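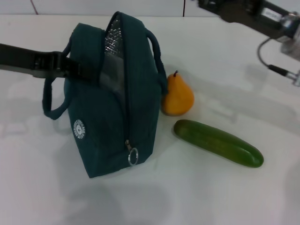 Dymphna Lenihan spent most of January deleting code. She leads the planning software at Nuvley, and the project she was cutting back, Hodia, decides what an arm should do next when the thing in front of it is soft.

"We had 27 rules for bags," she says. "Which way the handle hangs, whether the zip is open, where the opening faces. Every new bag broke a few of them."

The version her team runs now has two rules. Both deal with stopping. The rest comes from a planner that scores possible moves against the latest views from the head and wrist cameras, then throws most of them out.

Lalit Pal, who wrote the scoring, says soft bags are hard because they don't hold a shape you can store. "A box is the same box after you touch it. With a lunch bag you have to look again, and the lining is shiny, so half of what you see is glare." 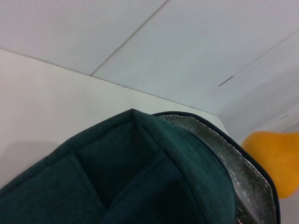
The bag's foil-like lining and dark binding, from the wrist camera.

Each look used to cost 135 milliseconds. Pal got it down to 125 by changing the order in which images are read, and admits that nobody outside the team was impressed. He still thinks it was worth the week - the planner and the arm controller had been drifting out of step, and the smaller number fixed it.

The harder question is what the software should do when the wrist view has nothing useful in it.
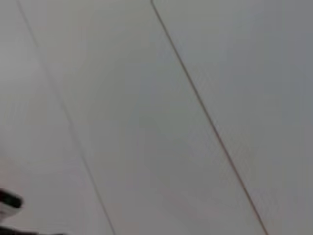 "The old code would hold on to its last guess," Lenihan says. "It would reach for a handle it hadn't seen in seconds. Now the guess gets older, and once it's too old the planner has to go back to the head camera."

Pal would like the limit set by the software itself. Lenihan wants it kept in a plain settings file where anyone can read it. They have argued about this since the project started, and for now the file is staying.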